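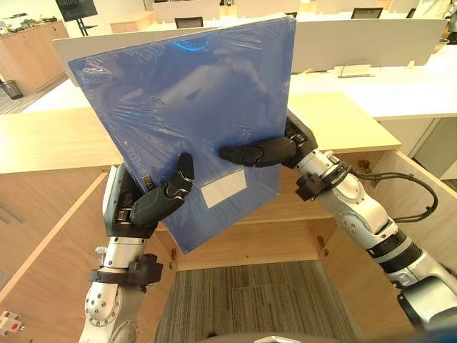 4.3 Réglage de la prise à deux mains (rangement en meuble bas)

Cette section suppose que les deux bras Alva sont référencés et que vous avez lu la section 4.2. Si vous l'avez seulement survolée, retournez-y, elle est courte et les pièces de rechange ne le sont pas.

L'objet d'essai est un boîtier à documents sous film plastique. Le film brille, glisse et se froisse, trois qualités que les clients de Grestura retrouvent chez eux dès le premier jour. Ne le retirez pas.

1. Ouvrez complètement les deux portes du meuble. Le bras droit passe devant la sienne et ne s'excusera pas s'il la rencontre.

2. Vérifiez le câble spiralé du bras droit. Il doit garder une boucle libre avant le bloc de connexion du poignet. Un câble tendu tient très bien pendant la démonstration et lâche le mardi suivant.

3. Contrôlez le collier de serrage noir du bras gauche. Il ne doit pas tourner à la main.

4. Dans Lultov, chargez le profil « boîtier plat », puis réglez la vitesse à 21 % et l'ouverture des doigts à 80 %.

5. Présentez le boîtier entre les deux mains et lancez la fermeture. Les doigts se replient sur la face avant, les paumes appuient sur les chants.

ATTENTION : gardez vos propres doigts hors de la zone. Le logiciel ne fait pas la différence et n'a pas prévu de profil pour eux.

6. Faites monter l'ensemble au-dessus de l'ouverture du meuble et marquez un arrêt de 2 secondes.

7. Relevez l'inclinaison. Une main plus basse que l'autre penche le boîtier ; corrigez la hauteur du poignet gauche par petits pas, sans toucher au droit. Ceux qui corrigent les deux à la fois y passent l'après-midi.

8. Lancez la descente. Si le bord inférieur accroche le meuble, arrêtez, remontez et reprenez à l'étape 7.

Remarque : les reflets du film perturbent parfois la détection des bords. Baissez l'éclairage avant de baisser le seuil. Wayne McIntyre, à l'atelier de Stustbridge, a fait l'inverse en février et le bras a longuement cherché à saisir un reflet.

Entretien : resserrez les vis des capots d'articulation tous les 900 cycles et nettoyez les bouts de doigts avec un chiffon sec. Pas de solvant, même « juste un peu ». Pour toute dérive qui persiste après deux réglages, envoyez le journal Lultov complet à Sumaiya Howlader, sans le résumer.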